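Help Exchange > Workshop & Equipment > Planning and Purchasing
Tagged: robot arm, grippers, budget, shared facilities

What should be budgeted beyond the arm itself?

Posted by Lizelle Molefe

Our training centre, Pretorius, intends to set up a robot arm for plug and socket work. The learners on our electrical assembly course would programme the arm to pick up a plug, bring it to a power strip and insert it. We have a written offer from Sornemier for a six-axis arm, and the management has asked me for a complete list of further costs before April. I should be grateful for advice on three matters: whether a force sensor is necessary, what the table and mounting ought to be, and what sum should be held back for small items.

The type of work we have in mind is shown below.

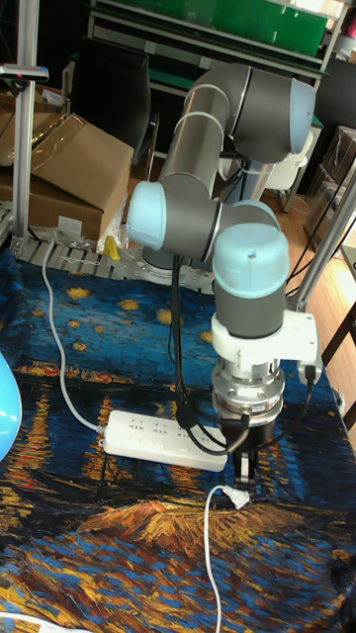
Six-axis arm with gripper, power strip and loose plug on the table.

The offer covers the arm and its controller only. The gripper is quoted separately at 900 and the force sensor is described as optional. I have no technical background and would prefer plain terms.

Posted by Ludger Wunderlich

The force sensor should be included in your first order. A plug that meets the socket at a slight angle will press against the plastic, and an arm without any sense of force will continue to push. Your learners will make this mistake often, as they should be permitted to do. Adding the sensor at a later stage normally means a new adapter, new cabling and a further visit from the supplier.

With regard to the gripper, please ask for the opening width of the fingers in writing and compare it with the plugs you intend to use. Moulded plugs vary a good deal in shape. We ordered ours from Dresodent and had to purchase a second pair of fingers for 258, a sum which had not been planned for.

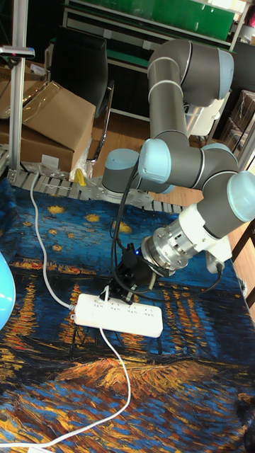 The table should be heavy, and the base of the arm should be bolted to a metal plate or rail. Posts made of aluminium profile are worth adding to the same order, as they allow fittings to be clamped at whatever height is needed. I would also allow for cable ties and sleeves - cables that hang near the wrist need enough slack to follow every movement, and no more than that.

Before signing, you should obtain the following in writing:
the reach of the arm, measured from the base
the weight it can carry with gripper and sensor attached
the delivery time for spare fingers
the cost of the yearly inspection

Consumables and Spares 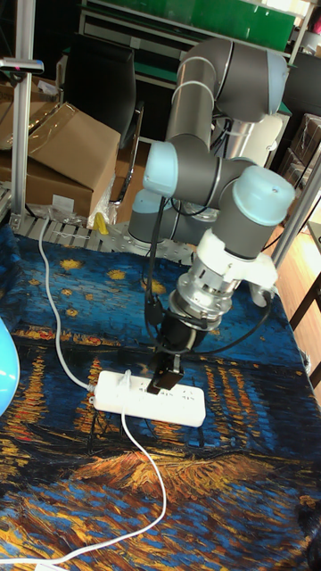 Category: Running Costs

Posted by Ruan Zwane

I agree with the above. For small items we set aside 200 per term, and it has been sufficient. Most of it is spent on power strips and plugs. Buy several of the same model, as a programme taught on one strip may not suit another. Keep the strips disconnected from the mains during lessons.

Posted by Mpho Mnguni

Get the training days included in the price. Jalska gave us two.

Comments

Lachlan Urquhart: May I ask whether the inspection is required by your insurer? Ours asked for a written risk assessment and nothing further.

Ludger Wunderlich: It was a condition of our policy. I would advise every centre to enquire separately.

Lizelle Molefe: Thank you all. The force sensor has been moved to the main order, and I have written to Sornemier regarding the finger width.

Ruan Zwane: Please let us know what they reply. Our own enquiry took 9 weeks.

Home | Browse Topics | Unanswered | Members | Posting Rules | Contact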